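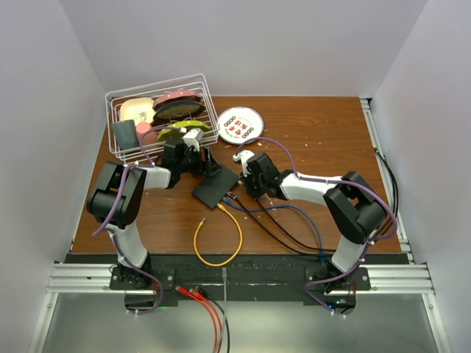 How to Clean and Re-Oil a Wooden Tabletop

By Lutz Brinkmann
Updated 19th October

A wooden tabletop that gets used every day will need oil again sooner or later. The color goes flat, water stops beading, and a damp glass leaves a ring that takes all afternoon to fade. Cleaning and oiling a medium-sized table is an easy job, but most of the time goes into waiting, so start in the morning and plan to eat somewhere else that night.

These steps are for solid wood or thick veneer with an oil finish. They won't work on varnish or lacquer. To check which one you have, put a few drops of water in a spot that gets a lot of use and leave them for 15 minutes. If the wood underneath has gone darker, it is taking in water and will take in oil too. If the drops are still sitting up on the surface, you either have a sealed top or an oiled one that doesn't need attention yet.

What you need

Mild dish soap and a bucket of warm water
Lint-free cotton rags (old T-shirts are fine, with the seams cut off)
Sandpaper in 180 and 240 grit, and a sanding block
Hardwax oil or a plain furniture oil
A white nylon pad
Thin gloves
A metal can with a lid, for the used rags

I use Vetholm clear oil, which I buy at Janssen in the small tin. Pindora makes one that smells less and takes longer to dry. Either will do. Avoid anything sold as polish, especially if it has silicone in it.

Step 1: Clear the table

Take everything off before you begin. Working around a few things you couldn't be bothered to move leaves patches, and you will see them every time the light comes in from the side. Things with small feet are the usual trouble, such as trivets, lamps and racks. Wire goods are worth turning over to see whether the coating has worn through underneath. Bare steel and a little water will make a black stain in oak overnight. 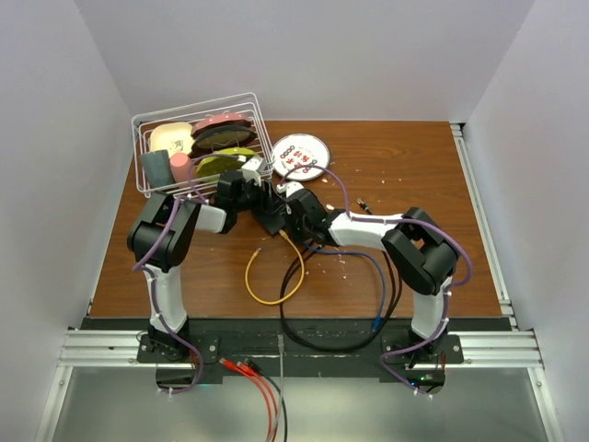 Wire dish rack basket standing at the back left of a wooden tabletop.

If you do find a black stain, dab it with oxalic acid wood cleaner, following the directions on the package, then rinse it twice and let it dry overnight. Do this before any sanding.

Step 2: Wash

Put a small squirt of soap in the bucket. Wring the rag out until it no longer drips, and wipe along the grain from one end to the other. Change the water when it turns gray. Go over the top again with clean water and dry it right away with a second rag.

Now leave it alone for at least 4 hours. If the room is cold, give it the whole night. The water will have raised the grain a bit and the surface will feel fuzzy, but the sanding takes care of that.

Step 3: Sand

Start with 180 if there are rings or scratches, or go straight to 240 if the top is only dull. Use the block and keep to the direction of the grain. Light pressure is enough. On veneer, skip the 180 and do no more than a few passes anywhere, and stay away from the edges.

Vacuum the dust, then wipe with a barely damp cloth. Check the underside of the overhang too – dust collects there and ends up in the wet oil.

A table that doubles as a desk needs one more look at this point. Marker, tape glue and the gray smudges that cable jackets leave behind may still be there after sanding.
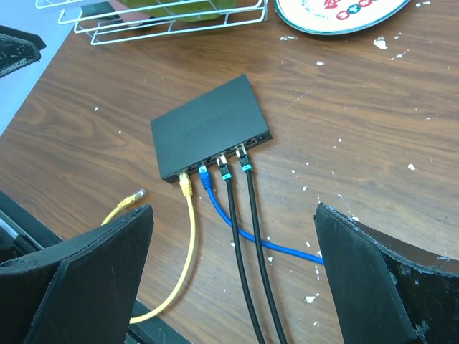

A little white spirit on a rag lifts most of it. Open a window, rub gently, and let the spot dry fully before you carry on.

Step 4: Oil

Stir the oil, don't shake it. Pour a small puddle in the middle and spread it with the nylon pad in circles, then finish with long strokes along the grain. You want a thin, even coat. After 15 minutes, wipe off everything that has not soaked in, and keep turning to a dry part of the rag as you go. Oil left standing on the surface goes sticky and has to be scrubbed off again.

The first coat will dry in around 5 hours in a warm room. Put on a second coat the same way, thinner than the first. End grain drinks more, so give the two short ends an extra wipe.

Do not ball up the rags and throw them in the trash. Oily rags can heat up and catch fire by themselves. Soak them in water and shut them in the metal can, or lay them out flat outdoors until they are stiff.

Step 5: Let it cure

You can put light things back the next day. Wait a full week before hot dishes, wet cloths or anything heavy with small feet. Until then, wipe up spills with a dry cloth and leave the soap in the cupboard.

I do my kitchen table every May and the side table from Gernideck every other year.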